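Prüfliste Simulationsszene und Zweiarmsteuerung - Projektkurs Robotik, Stand November
Szene: Küche, Aufgabe "Obst vom Brett greifen"
Prüfung: Roswitha Harms, Gegenprüfung: Lucinda Doucet

## A. Vor dem Start

- [x] Rechner Bodport hochgefahren, Lüfter frei. Die Steckerleiste unter dem Tisch ist jetzt festgeschraubt.
- [x] Szenendatei aus dem Kursordner geladen, keine lokale Kopie.
- [x] Zeitschritt der Physik auf 2 ms.
- [ ] Not-Halt-Taste (Software) belegt und getestet. Kommentar: Belegung geht nach jedem Update von Stanus verloren. Vor jeder Sitzung neu setzen.

## B. Grundstellung

- [x] Beide Hände aufrecht, Finger nach oben, kein Kontakt zum Schneidebrett.
- [x] Gelbe und grüne Frucht liegen mit Abstand auf dem Brett.
- [x] Keine Durchdringung von Brett und Tischplatte.
- [ ] Abstand rechter Daumen zum Brett. Kommentar: knapp. Beim Anfahren meldet die Kollisionsprüfung gelegentlich einen Kontakt mit der Brettkante. Startwinkel des Daumens ändern, danach B komplett wiederholen.

Die Grundstellung gilt erst als abgenommen, wenn beide Prüferinnen sie unabhängig voneinander geladen haben. 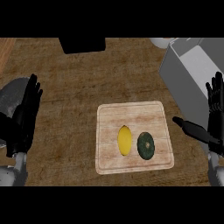
Abweichungen im Startwinkel werden im Protokoll vermerkt und nicht während der laufenden Simulation korrigiert. Wer trotzdem nachstellt, beginnt wieder bei A.

## C. Bewegung

- [x] Gelenkgrenzen aktiv, links und rechts getrennt geprüft.
- [x] 800 Schritte Leerlauf ohne Drift der Früchte.
- [ ] Greifkraft begrenzt. Kommentar: Grenzwert fehlt in der Konfiguration der rechten Hand. Links vorhanden.
- [x] Abbruch bei Verbindungsverlust. Kommentar: 115 ms bis Stillstand, zulässig laut Kursvorgabe.

## D. Offene Punkte

1. Grenzwert Greifkraft rechts nachtragen (Doucet).
2. Reibwert der grünen Frucht mit Gruppe Tarkeo abgleichen - dort wird ein anderer Wert verwendet.
3. Tastenbelegung Not-Halt in das Startskript übernehmen (Harms).

Freigabe für Übungsläufe: nein, erst nach Erledigung von 1 und 3 sowie Wiederholung von B.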